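When a gripper doesn't let go

Robots that fold and tidy cloth have to learn to hold things. They also have to learn to let go, and letting go fails more often than you might expect. This page explains one fault, how it was found and what was changed.

What a gripper is

A gripper is the part of a robot that does the job of a hand. The kind on this page has two fingers. They close to hold something and open to release it. A small motor moves them. Two fingers are enough for socks, towels and pillowcases, as long as the fingers do what they are told.

Before a robot arm tries a new job, a person often does it first with a gripper held in the hand. A camera on the gripper records each move. Later, a computer studies the recordings and works out which movements go with which job. If the recordings contain a fault, the computer learns the fault too.

The job

In July, a small team at Gornach was recording cloth jobs in ordinary bedrooms. One job was called the two-ended pull. One end of a cloth is held by one tool and the other end by a second tool. The two are moved apart until the cloth is straight. Then it is lowered, and both tools release it.
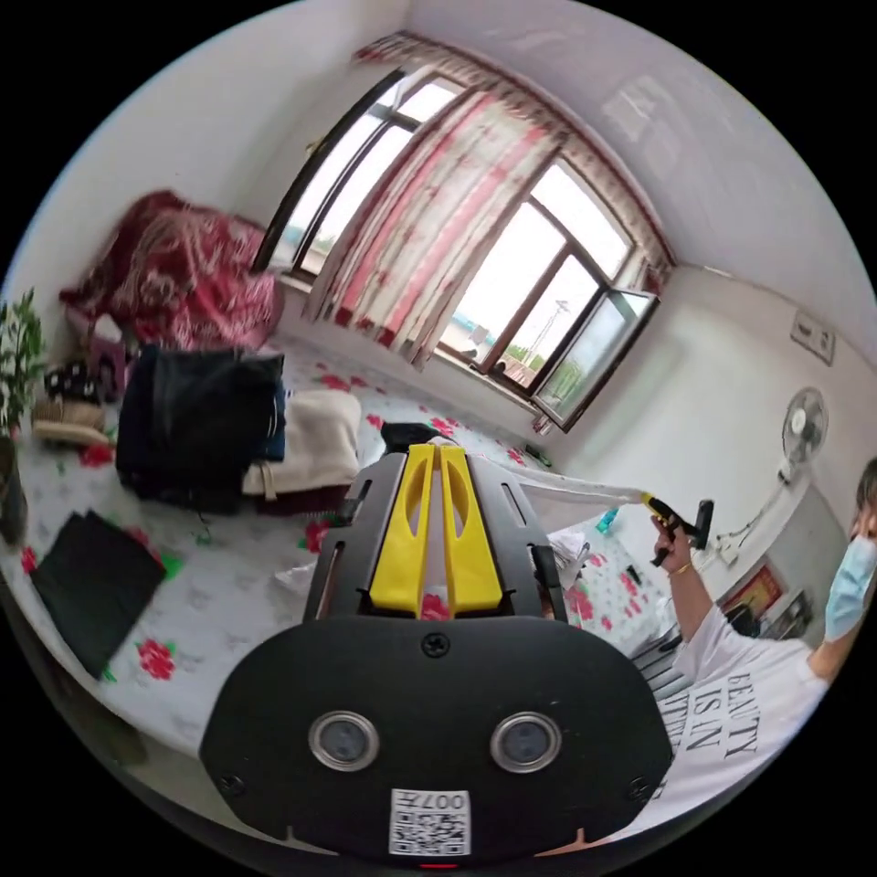

The two-ended pull. A strip of white cloth is stretched tight between the two tools.

Pulling cloth straight puts tension in it. Tension is the force you feel in a skipping rope when you and a friend each lean back. It pulls on both ends by the same amount. If one end is let go and the other is not, the cloth moves quickly towards the end that is still held.

What went wrong

On one recording the signal to open was sent to both tools. One opened on time. The other opened 900 milliseconds late. A millisecond is one thousandth of a second, so 900 of them is nearly one whole second.

The cloth jumped sideways and the end flicked past the operator's fingers. The operator was not hurt. Cloth is soft, but the same fault with a wire, a strap or something with a buckle on it could hurt a hand or an eye. The team stopped work and wrote a fault report.

The fault report

A fault report answers plain questions. What was meant to happen? What did happen? Can it be made to happen again?

The third question matters most. A fault that can be repeated can be studied. The team ran the two-ended pull over 550 times and wrote down each late release. There were 13. All 13 came when the cloth was tight. There were no late releases when the cloth was slack.

That was a strong clue. The signal was arriving on time, so the delay had to be in the gripper itself.

The cause

Inside the gripper is a sliding part called a carriage. The fingers are fixed to it. When the cloth pulls hard on the fingers, it also pulls the carriage a little to one side, and the carriage rubs on its rail. Rubbing between two surfaces is called friction. You may have felt the same thing with a sticky drawer. Pull it from the middle and it slides. Pull it from one corner and it jams.

The motor had enough strength to beat the friction, but it needed time to build up to it. That time was the delay.

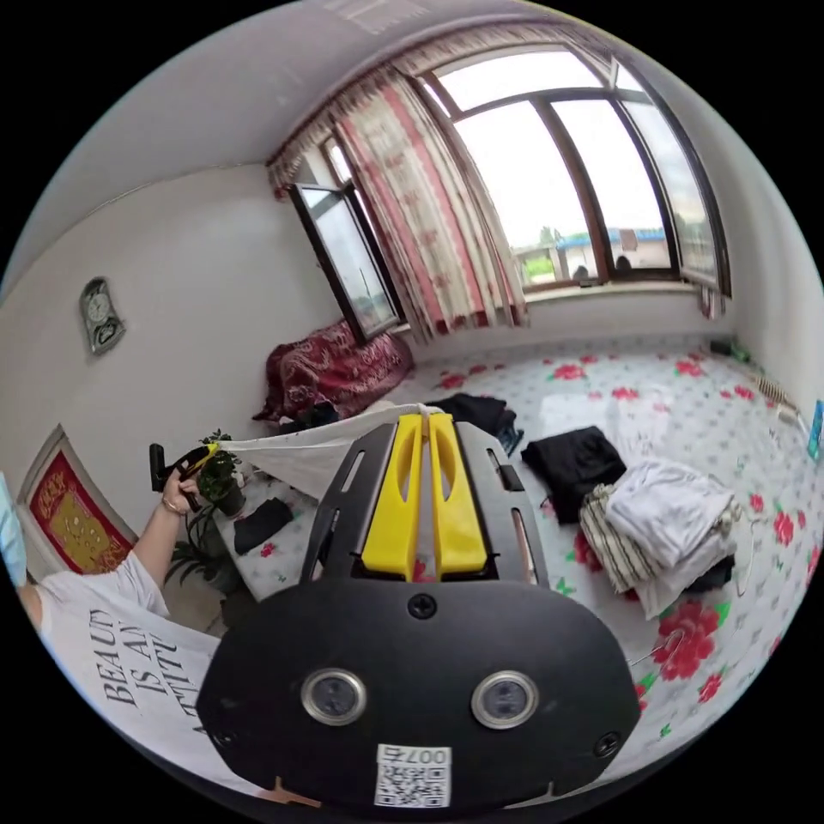

Vanderleia Macedo said that young visitors to the workshop nearly always ask why the team doesn't fit a stronger motor. Her reply is that a stronger motor would also close harder, and then a pinched finger becomes the next fault report.

What was changed

The motor stayed the same. Three other things were altered.

The rail was replaced with a longer one, made by Borkura. A long rail holds the carriage straighter, so it rubs less when it is pulled sideways.

The steps of the job were put in a new order. The tools now move slightly closer together before they open. This takes the tension out of the cloth. If one tool is late, the cloth hangs down and stays where it is.

A check was added to the program, which is called Hailu. It compares the time the signal is sent with the time the fingers begin to move. If the gap is too long, a buzzer sounds and the recording is marked so the computer won't learn from it.

The 13 faulty recordings were taken out of the set. They are stored in a separate folder for people who want to study how grippers fail.

Try it yourself

You need a tea towel, a friend and a clear space on the floor. Don't use elastic, string or anything with a hard end.

1. Each hold one end of the towel. Step back until it is straight. Don't yank it.
2. Step forward a little so that the towel sags.
3. One person lets go. Watch where the loose end travels.
4. Do it again with a smaller sag. Compare the two.

Words to know

Carriage: a part that slides along a rail.
Fault: when a machine does not do what it was designed to do.
Friction: the force that resists two surfaces sliding against each other.
Millisecond: one thousandth of a second.
Tension: the pulling force in something that is stretched.

Next page: Why the Fuvgate sorter kept losing socks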